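Harkdale Button Board

Item 1104
$76.00
8 in stock, ships in June

I built the first Harkdale for my nephew, who hammered the cheap one I'd bought him until the buttons stuck. So I made one I'd want to hammer on myself! It's a flat-pack kit (the parts slot together, then you glue them), and I finished mine in one evening with a pot of coffee and a ball game on.

You get 26 cut pieces, a bag of screws, the buttons, and enough wire to mess up once. No soldering, the leads push on. I'd sand the tabs a little before you glue, mine were snug. Wood glue works fine, just go easy on it or it squeezes out all over the paint.

My buddy Ebuka Ekwueme wrote the instructions and they're much better than my old ones, which had two step fours. If you have the older Pai board, your buttons will move right over.

Colors are green, gray or bare. Green sells out first, and I paint those in small batches, so email me before you order more than two.

Returns are fine if you haven't glued anything yet.
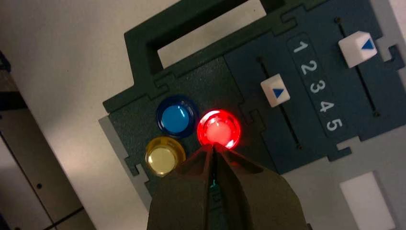

Harkdale in dark green, with the blue and yellow buttons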